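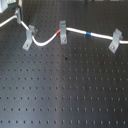
Idun Nyberg asks whether the breadboard and cable clamps have to be bought in the same budget year as the arm. They do not. Clamps are a consumable line at Melby and can be ordered at any time. The board has a lead time of 13 weeks and should be ordered first.

What does a cable-handling cell need at minimum?
Arm, gripper, wrist camera, threaded board, clamps, controller. Fixtures are quoted separately by Granström.

How many clamps should we budget for?
Four per cable route, plus spares. A box of 70 covers most cells. Screws are not included.

Can we reuse old gripper fingers?
Only if the jaw face suits the cable jacket. Check the cable diameter against the Dredisov finger table before you order.
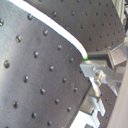
According to Tavion Oyelaran, the wrist camera mount was the item left off his first quote, and adding it later meant a second purchase order. List it on its own line, with its cable.

What does a replacement finger set cost?
725 per pair, before tax. Prices hold until July.

How much floor space should be planned?
See Clanulby layout sheet 194. Allow access on two sides for service.

Page last changed 12/03/2023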